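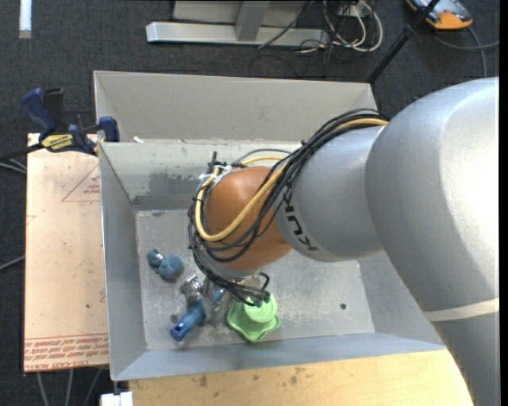
A KUKA robot arm over an open metal bin.

2 August 2020
By Ott Jaunzems
Filed under: Kids in the Kitchen

Why does jam keep so long?

Fresh strawberries go soft and fuzzy in a few days. Strawberry jam can sit in a sealed jar for months. Both start out as the same fruit, so what changed?

The fuzz on old fruit is mold. Mold is a living thing, and so are the tiny yeasts and bacteria that spoil food. They are too small to see one by one, but they are on fruit skins, on your hands and in the air. Like you, they need water to live.

Jam makers use sugar to keep that water away from them. Sugar grabs on to water and holds it. When there is a lot of sugar in the pot, most of the water in the fruit is already taken, and the mold can't use it.

Heat helps too. Boiling the fruit kills most of the small living things in it. It also drives off some of the water as steam. You may have noticed that a jam pot gets lower as it cooks.

Most fruit is a little sour. The sour part is called acid, and many kinds of bacteria can't grow in it. Cooks often add lemon juice to make sure there is enough.

Jam is thick because of pectin, which comes from the walls of the fruit. Apples have plenty of it. Strawberries have less, so strawberry jam may need some added from a packet.

The last step is the jar. Hot jam goes into a hot, clean jar, and the lid goes on. The filled jar is then heated in boiling water. As it cools, the air inside shrinks and pulls the lid down tight. No new mold can get in.

Once you open the jar, mold can land on the jam again. Keep it in the fridge and use a clean spoon.

In July I made 9 jars with my daughter, and we have 3 left. Boiling jam is hotter than boiling water and it sticks to skin, so a grown-up should do the stirring and pouring. Kids can wash the berries, pull off the green tops and write the labels.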